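Saha: Progress Report to the Plustmont Games Fund
Reporting period ending July

Work on Saha, the co-operative puzzle game supported by the Fund, continued on the schedule agreed at the last review. The first two chapters are complete and playable from start to finish on PC. The console version runs through the first chapter, with long loading times between areas still to be corrected.

External play testing took place in Ninonthorpe with 71 participants. Testers submitted 128 bug reports, of which 19 remain open. Most of the open items concern saved games that fail to carry over when the second player leaves a session.
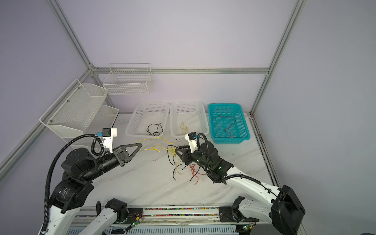 The team has also replaced the matchmaking service. The new service, supplied by Flindineck, held 400 simultaneous players in a load test without dropped sessions. Voice chat was not included in that test and will be covered separately.

Spending is within the approved budget. The music line is underspent due to a delayed recording, and we request permission to carry the balance into the next period.

Work planned for the next period:
Chapter three, first playable version
Controller remapping and larger subtitles
Submission of the console version for certification

Tharindu Gunawardena
Producer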